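# Why Does Everyone in Larnum Say They Sleep Badly?

Term project, Teresa Carvalho

## 1. Background

I picked sleep because I was already losing some over this class. The original plan was to compare Larnum with Flillarano, but Flillarano's school never answered my emails, so this is now a report on one town.

I handed out 200 paper surveys in August and got 76 back. Two were filled in by the same person in different pens. I kept one.

## 2. Method

The survey asked what time people went to bed, what time they got up, and how they would grade their own sleep from A to F. Anyone who wanted to could also keep a diary for a week. My advisor suggested a sleep app called Uladix, but it wanted a monthly fee and my budget was a box of pencils. 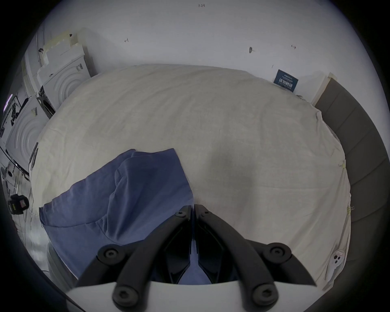
*Reading time: 2 minutes*

## 3. Results

The most common grade was C. People who gave themselves an F went to bed, on paper, at nearly the same hour as people who gave themselves a B. Either bedtime matters less than I thought or people in Larnum are hard graders. My guess is both – the town gave its own fireworks a C too.

Noise was the top complaint, mostly the trucks on Aliyu Road. Second was "thinking," which I had not put on the list. People wrote it in the margin, some with underlining.

The diaries were less useful. Most started out with full sentences and ended with the word "fine."

## 4. Problems

Question 6 asked "Do you not sleep well?" and I can't tell what a "no" means. I left it out of the results. I also forgot to ask about coffee, a mistake my mother has brought up several times.

People who sleep well may not bother with a sleep survey, so the real average could be a B.

## 5. Next time

I would fix question 6, ask about coffee, and try Flillarano again by regular mail. I would also start before the night it was due. I finished section 3 at 2:40 a.m. and give that night a D.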